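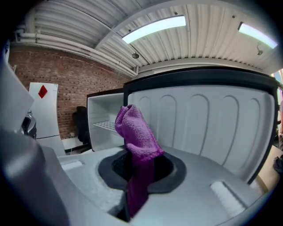
*Written by Ga-eun Do | 28 November 2023 | Home, Kedusthorpe*

My mother had one cloth for everything, and it was always an old T-shirt of my father. When I moved to Kedusthorpe I continued with this system until October, when my sister Seul-gi stayed with us for 13 days and could not look at it any more. She bought me microfibre cloths and gave each colour a duty. Blue is for windows, yellow is for the bathroom, and purple is for everything that has a lid or a door.

So this weekend was purple. I left the lid up and the fridge door open, and I went from one to the other with the same cloth, rinsing it many times in the sink.

The lid I thought would be quick. It is white inside with those raised ribs, and between the ribs there are little rounded arches at the top, which looks almost like a row of church windows. A flat hand with a cloth only touches the top of the ribs, and all the grey dust stays happily between them! I folded the cloth over one finger and did every channel from the arch downwards. After that I used a cotton bud for the corners, where the dark rim begins. It takes a whole radio programme.

Then the black rubber ring. I like this part more than I should. I push the cloth into the round opening, leave some of it standing up outside so I can hold it, and turn it slowly along the edge. Seul-gi says I must also go under the ring, and she is right, there was a line of fluff there that I don't want to describe to you. I use warm water with a drop of washing-up liquid. Joon-young once used something much stronger on the rubber in our old flat and it became sticky, and for weeks it collected every hair in the house.

The recesses in the grey plastic were the most annoying. My finger is too thick for the corners, so I wrapped the cloth on the handle of a teaspoon. Kendra Gosselin, who commented under my kettle post, recommended a wooden skewer. I tried it and made a small scratch, sorry Kendra. The teaspoon stays.

The little white fridge was easy after this. I wiped the wire shelf one wire at a time, which sounds crazy, but if you wipe across it you only move the crumbs to the other side. For the smell I put a cup with 2 spoons of baking soda overnight. We keep only drinks and face masks in there (and Joon-young's terrible Orari mustard, which he believes I don't know about), so I don't understand how it can smell at all.

Some of you asked how I wash the cloths. I put them at a low temperature, without softener, and never together with towels, as the cotton fluff goes into the small loops and doesn't come out again. The purple one lost a little colour the first time, so please wash it alone. I have six of them now and two are already demoted to the balcony.

Next I want to do the oven door, which has something brown between the two glasses. If anybody knows how to open it without calling a repairman, please write to me. Hye-jin already told me to just cook with the light off.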